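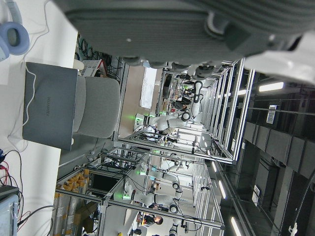 My pension provider sent me a letter in February telling me that my money had been "repositioned for a changing world." I read it twice, then went looking for what had been repositioned, and where to.

A bit of background for anyone new here. I have an old workplace plan from my years at Grisside, frozen when I left, and it sits in something called the Caris Global Balanced Fund. I don't add to it. I look at it once a year, grumble, and put the statement back in the drawer. It was worth a little more than I expected the last time I looked, and I took no credit for that.

The letter said the managers were "moving to a more selective stance on US equities" and "seeing renewed opportunity in European small caps." Fine. Plenty of people are saying that. What I wanted was the size of the move, so I pulled the fund's holdings report, which runs to 419 lines in type made for ants. I put it next to last year's report and worked through it over a couple of evenings.

The share of the fund in US stocks had dropped by less than a percentage point. European small caps had gone up by even less. If US stocks simply had a weaker few months than everything else, you'd get most of that shift without anyone lifting a finger. I can't prove that's what happened. But I'd like somebody at Caris to prove that it isn't.

So I called. I was on hold for 19 minutes and then spoke with a polite man who read me the letter. I told him I had the letter. He offered to send me the quarterly outlook, and I said yes, please.

The quarterly outlook is the sort of thing I should know better than to open. It says growth may surprise on the upside but that risks remain. It says central banks will be guided by the data. There's a chart going back to 1920, which seems a long way to go to support a forecast for the next two quarters. The chart has shaded bars for recessions, and the text under it says that the present moment is "unlike previous cycles," so I'm not sure why I was shown the previous cycles.

My friend Reynaldo Cabrera thinks I'm being unfair. He worked on the trading side at Flullstead for a long time and his view is that these letters are written for people who would panic if they heard nothing. A fund that says "we did very little this quarter" gets phone calls. I believe him. I'd still pay extra for the fund that says it.

And I am paying, which is what bothers me. The annual charge on my plan is well above what you'd pay for a plain index tracker, and the difference is supposed to buy me judgment. Last year the charges came to $3,533. Take away what a tracker would have cost and there's a fair chunk left over for judgment, and for judgment I got a shift smaller than the rounding on my own statement.

The usual answer is that active management earns its keep when markets fall. Maybe. I went back to the last rough patch and the fund fell right along with its benchmark, then came back a hair slower. The letter from that period, which I kept, talks about "resilience."

I've asked for a transfer quote to Yatsenko, who run a dull, cheap fund with a two-page report and no outlook at all. There's an exit fee to check first, and the form wants a signature from an employer department that was merged out of existence years ago. I've written to Caris to ask who signs it now.

They replied with the quarterly outlook.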